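쿨레레오 살롱 소식: 5월 모임은 '늦은 봄 점심상'입니다

다들 잘 지내고 계시죠? 지난번 씨앗 카드 만들기 모임 이후로 메일함이 어찌나 즐거운지 모르겠어요. 집에 가서 아이랑 또 만들었다, 시어머니께 보내 드렸더니 냉장고에 붙여 두셨다, 이런 이야기를 읽다가 커피가 다 식어 버린 날이 하루이틀이 아니랍니다. 보내 주신 사연은 하나도 빼놓지 않고 다 읽었어요!

그래서 이번 모임은 조금 욕심을 내 봤습니다. 손으로 뭔가를 만들고, 만든 것을 바로 식탁에 올리고, 그 식탁에서 같이 밥을 먹는 거예요. 이름하여 늦은 봄 점심상. 오전에는 자투리 천으로 냅킨과 이름표를 만들고, 점심때가 되면 그걸 그대로 깔고 앉아 먹습니다. 자기가 만든 냅킨에 국물을 흘리는 기분이 어떤지 궁금하지 않으세요? (저는 시험 삼아 해 봤는데 생각보다 뿌듯했어요.)

자리는 모두 40석이고, 긴 상을 2줄로 놓을 예정이에요. 벽 쪽 줄에는 아이와 함께 오시는 분들을, 창 쪽 줄에는 조용히 바느질에 집중하고 싶은 분들을 모실게요. 물론 중간에 자리를 바꾸셔도 괜찮습니다. 지난 모임 때도 나중에는 다 섞여 앉아서 누가 어느 줄이었는지 기억도 안 났으니까요. 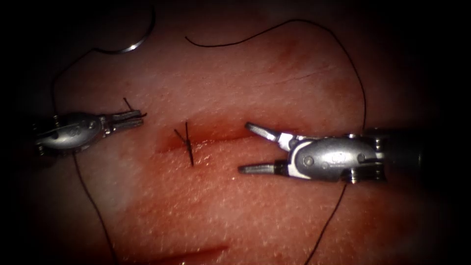 천 이야기를 좀 할게요. 레메모우 원단 가게에서 이번에도 자투리를 한 상자 보내 주셨어요. 세어 보니 쓸 만한 조각이 78장이나 되더라고요. 리넨이 제일 많고, 면은 잔꽃무늬와 체크가 반반 정도, 그리고 어디에 쓰려고 만든 건지 모르겠는 번쩍이는 겨자색 천이 몇 장 섞여 있습니다. 겨자색은 먼저 집는 분이 임자예요! 저는 이미 한 장을 몰래 빼 두었습니다. 죄송해요.

냅킨은 한 변을 한 뼘 반쯤으로 자르고, 가장자리를 두 번 접어 다린 다음 듬성듬성 홈질만 해도 충분히 예뻐요. 모서리를 각지게 접는 법은 당일에 천천히 보여 드릴게요. 미리 연습하고 싶은 분은 종이로 먼저 접어 보세요. 다 쓴 포장지가 딱 좋습니다. 실은 천 색과 똑같이 맞추는 것보다 확 튀는 색을 고르시길 권하고 싶어요. 흰 리넨에 토마토색 실, 체크에 진한 초록색 실. 땀이 비뚤비뚤해도 그게 또 손맛이잖아요.

이름표는 두꺼운 종이에 천을 감싸 붙이고 가운데에 이름을 적는 방식으로 할 거예요. 아이들은 이름 대신 '우리 반 달리기 대장'이라고 써도 되고, 어른들도 올해 듣고 싶은 별명을 써도 됩니다. 지난 설 모임에서 한 분이 '쉬는 사람'이라고 적으셨는데, 그날 정말로 설거지를 한 번도 안 하셨어요. 효과가 있습니다.

이제 제일 신나는 대목, 음식이에요! 주방은 이번에도 티호미르 야네프스키 씨가 맡아 주십니다. 작년 가을 호박죽을 기억하시는 분들은 지금 벌써 달력에 동그라미를 치고 계시겠죠. 이번 차림은 이렇습니다.

햇완두콩을 넣은 주먹밥
미나리와 오이 무침
구운 파프리카 스프레드와 납작한 빵
달래 간장을 곁들인 두부구이
딸기 식초 에이드
쑥 버터 쿠키

파프리카 스프레드는 티호미르 씨가 어릴 때부터 먹던 방식이라고 해요. 껍질이 새까매질 때까지 구워서 벗기고, 마늘과 기름을 넣고 한참을 저어야 한답니다. 저번에 맛보기로 한 숟갈 주셨는데 제가 빵도 없이 세 숟갈을 먹어 버렸어요. 여유 있게 만들어 주신다고 했으니 작은 병을 들고 오시면 조금씩 나눠 담아 가실 수 있습니다. 병은 꼭 뜨거운 물로 소독해서 가져와 주세요.

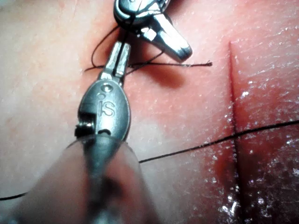 고기와 생선은 이번 상에 올리지 않기로 했어요. 견과류는 쿠키 한 종류에만 들어가고 접시를 따로 둡니다. 그 밖에 못 드시는 것이 있으면 신청하실 때 적어 주세요. 티호미르 씨가 목록을 보면서 그에 맞춰 뭔가 하나를 더 만드는 걸 은근히 좋아하시는 눈치예요.

상차림 꽃은 사지 않고 각자 한 줄기씩 들고 와서 꽂아 보려고 합니다. 화단에서 솎아 낸 것도 좋고, 웃자란 쪽파 꽃도 대환영이에요. 꽃병은 그동안 모아 둔 잼 병과 요구르트 병이 72개 있으니 빈손으로 오셔도 괜찮고요. 저는 허브 화분에서 제멋대로 자란 로즈메리를 잔뜩 잘라 갈 생각이에요. 작년에 켈테드홀름에 사는 독자분이 말린 수레국화를 편지에 넣어 보내 주셨는데, 그 파란색이 아직도 살아 있어서 그것도 상 한가운데 놓으려고요.

음악은 아기레 레코드 카페에서 선곡 목록을 만들어 주셨어요. 바느질할 때는 느릿한 기타 곡, 먹을 때는 조금 들썩이는 곡으로요. 듣고 싶은 노래가 있으면 한 곡씩 신청하셔도 됩니다. 같이 부르고 싶은 노래면 더 좋고요!

가져오실 것은 손에 익은 가위, 꽃 한 줄기, 스프레드 담을 작은 병이에요. 바늘과 실은 넉넉히 준비해 두겠습니다. 앞치마가 필요하신 분도 챙겨 오세요. 지난번처럼 풀이 여기저기 묻을 수 있습니다.

신청은 이 소식지에 답장으로 성함과 인원, 못 드시는 음식을 적어 보내 주시면 돼요. 아이는 나이도 함께 알려 주시면 안전 가위를 맞춰 놓을게요. 5월 모임의 정확한 날짜와 시간은 신청하신 분들께 따로 답장드립니다. 자리가 다 차면 대기 명단을 만들 텐데, 매번 거의 다 들어오셨으니 망설이지 말고 적어 주세요.

그리고 씨앗 카드 모임 때 연두색 골무를 두고 가신 분! 제 반짇고리에 잘 모셔 두었어요. 이번에 찾아가세요.

2025년 4월 20일 일요일
쿨레레오 살롱 드림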